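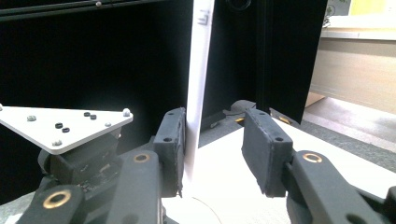 Plomulus Hand Gripper, second version

The Plomulus is a gripper you hold in your own hand, with a camera on it. You do the task as you would like the robot to do it, the gripper records, and afterwards the recording becomes one example for training. No robot is needed in the room. Our customers use it for grasping, inserting, sorting and opening, and lately more and more for work on small assembled parts, where the view of the fingers must be good.

It is made by Gumance in our workshop at Naltcombe. The second version can be ordered now and the first ones ship in January.

What is new

The finger links turn in brass bushings. In the first version the holes were plain plastic, and users wrote us that after many hours the fingers had some play. Play in the fingers is bad for the data, because the opening that is recorded is then not the opening you had. Owners of a first version can order the new links as a kit and change them with one hex key.

The pads are held by two screws each and can be changed by the user. They are a wear part. When the edges start to chip you can continue for some time, but please do not change only one pad of a pair - the two sides will then grip differently, and the model will learn from both.

The trigger spring is softer. Nesma Badawi, who tests all our handles, recorded 184 examples in one day with it and asked us to make no more changes there.

In the box

Gripper with handle and trigger
Camera, mounted and focused
One spare pair of pads
USB cable, 3 meters
Hex key
Printed card with the calibration pattern

Technical data

Finger motion: parallel linkage, both fingers driven together
Bushings: brass, pressed in
Recording: video and finger opening, with one common clock
Storage: internal, enough for 2000 short examples
Battery: changeable without tools
Software: Akande Recorder, for Linux and Windows, included in the price

How to record good examples

Calibrate at the start of each session. It takes less than a minute.

Begin every example with the fingers fully open and the object in view. Close slowly on thin parts like boards and plates. If one finger touches first, do not push the part over to the other side, but move your hand until both pads meet it.

Change the start position between examples. Fifteen examples from fifteen places teach more than a long series from the same one. Also leave the ordinary things on the table, such as cables and neighboring parts, if they will be there when the robot works.

Keep the failed tries. Akande Recorder has a key for marking them, and Tharun Thampi in our software group has written a short guide on how to use them in training. The guide comes with the download.

Mounting on a robot

The same fingers and the same camera position are available as a robot version, with an adapter plate for the common wrist flanges. Please tell us the arm model when you order.

Orders and questions

Delivery time is 15 working days after payment. Schools and universities can ask for a loan unit. For orders write to Waltraud Petersen, for repairs and spare parts to Musa Danladi, both at the Naltcombe address.

Page last changed: Dec 16, 2018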